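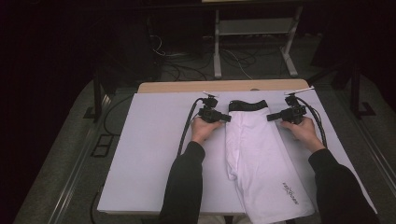

Figure 2. Shorts laid out on the white board, with a hand-held gripper at each side of the waistband.

Filed under: Automation & Equipment Planning
14 shares | 3 comments

3. Planning the equipment budget

When we first sat down to plan the garment work at Sonwood, we did what I suspect most small groups do, and put nearly all our attention into the price of the grippers themselves. They are the part one holds, after all, and the part visitors ask about! The Perinen pair we settled on was well within our means, and for a happy week or two we believed the matter closed. Then came the smaller lines — the cables, the spare jaws, the boards, the stands — and by the end of March these had reached almost 42 per cent of the whole.

We would gently encourage other groups to price the complete station from the start. A flat, pale working surface (Figure 2) costs very little and is easily replaced, so we ordered several and were glad of them. Cabling deserves a more generous allowance, as each gripper needs its own run and the cheaper leads from Wavaditz were a touch short for our tables. Our figure for one station, leaving out the computer, was £1056, and we kept a second pair of grippers on the shelf at the Lloyd building so that a repair would not stop the folding work altogether. The costs of clothing are treated separately in Section 4, where we also return to the question of hiring equipment by the month.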